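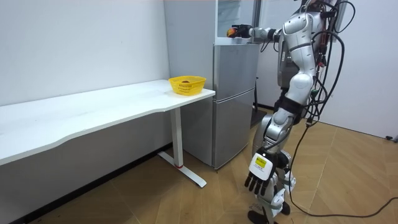 1 min read

The Last Peach

Chie Hirose got off the bus at Clarkholm with one bag and her mother's house keys. The driver asked if she was sure this was her stop. She said it was.

The house smelled of soap. Her aunt Reiko had been in to air the rooms and had left a peach on the kitchen counter, with a note under it. Eat this. The rest went to the neighbors.

Chie did not eat it. She washed a cup, then washed it again. She opened the drawer where her mother kept string and found 7 Apr written on an old envelope, with no year, and a list: rice, stamps, call Chie.

She tried to remember a call in April. There had been one, five years back maybe. She had been walking to work and had said she would ring later.

Reiko came by at dusk and stood in the doorway with her coat on.

"You didn't eat," she said.

"I was going to."

Reiko took a knife from the rack and cut the peach in two. It was a little hard near the stone. They ate over the sink — there were no plates left, the plates were in boxes — and then Reiko rinsed the knife and asked which room she wanted to start with.

"The kitchen," Chie said.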